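¿Ya pueden las máquinas con las tareas de casa? Notas para la charla
14 mar 2024 – Equipo de divulgación de Braltia
Lectura: 3 minutos
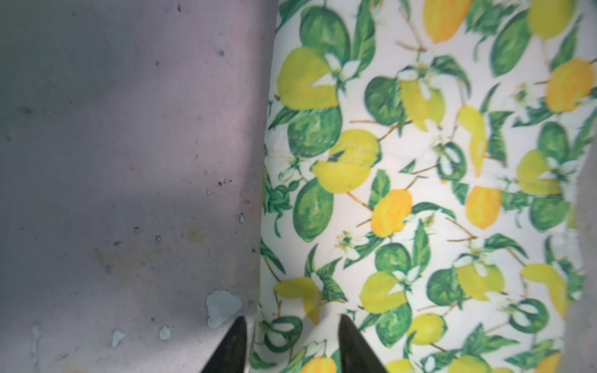
Apertura: la tela de los limones

Dar las buenas tardes sin prisa, que la gente viene del café y todavía anda buscando asiento. Agradecer a Andrade la sala.

Empezar por la tela. Limones, limas, hojas y florecitas blancas, una costura que la cruza y las dos puntas de la pinza justo en el borde. Preguntar quién ha doblado algo esta semana y dejar que levanten la mano. Después, quién se acuerda de cómo lo hizo. Ahí suelen bajar casi todas, y me gusta quedarme un momento en ese silencio, porque de eso va la charla.

Lo difícil de un trapo

Una caja conserva su forma cuando uno la levanta. La tela no: se arruga, se dobla por donde quiere y esconde sus propias esquinas. Nosotros la pellizcamos, notamos con los dedos si hemos cogido una capa o dos y corregimos sin darnos cuenta. Una pinza tiene que averiguar todo eso de otra manera, y un estampado tan alegre, tan lleno de bordes pintados, puede confundir a un programa que busca el borde de verdad. (Aquí ir despacio – la última vez me embalé.)

Contar lo de Plimeten, nuestro ejercicio de doblado: 200 intentos con paños de cocina, de los que 19 acabaron en un doblez que mi madre habría dado por bueno. Esperar la risa. Aclarar que mi madre es exigente y que los demás paños quedaron en estados muy variados, desde el casi hasta el ovillo.

¿Y en el taller?

En el taller la cosa va mejor, y hay que decirlo con alegría. Cuando las piezas son rígidas y llegan siempre al mismo sitio, la máquina trabaja horas y horas sin quejarse. En Dilance pasaron 2,368 piezas por un puesto de clasificación antes de tener que cambiar nada importante. Pero en cuanto alguien mete un saco blando o una funda en la misma línea, volvemos al problema del trapo.

Entonces, ¿ya pueden?

Mi respuesta, con todo el cariño: algunas cosas sí, con ayuda y con paciencia. Aspirar un pasillo, sí. Recoger la mesa después de una comida familiar, con el mantel lleno de migas y un vaso a medio beber, todavía no se lo encargaría a ninguna.

Si sobra tiempo, hablar de los precios. Si falta, saltar directamente a las preguntas y recordar que en mayo repetimos la sesión con demostración de doblado.

Contacto: Braltia, equipo de divulgación | © 2024 Braltia | Volver arriba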